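Setting up the Beris calm timer with your child

3. First evening at home

Beris works best when your child helps with every step, so let them press the buttons!

3.1 Hold the side button until the light turns green.
3.2 Choose a countdown together. Most families start with 16 minutes, then go up to 60 once it feels familiar.
3.3 Pick a sound. "Rain" is lovely for children who dislike sudden noises, and you can switch sound off completely.

Note: the light fades slowly at the end, so the change from play to bedtime comes gently.
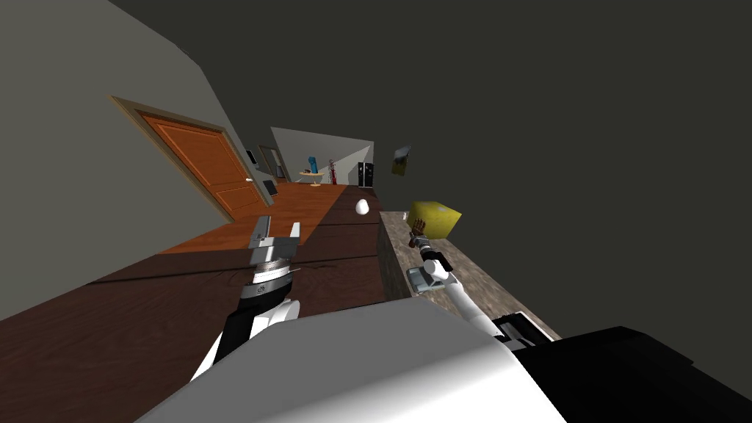

Fig. 3. Wooden table and granite countertop.

3.4 Say out loud what comes next ("timer, then teeth") and start the countdown.
3.5 When it ends, give plenty of praise, even if things went a bit wobbly. It's a new routine for everybody!

Caution: never use Beris as a punishment. If your child becomes upset, press Stop and try another day.

Stored routines (up to 97) are covered in section 4.

Text: Sille Lykkegaard. Revised 20 Apr 2019.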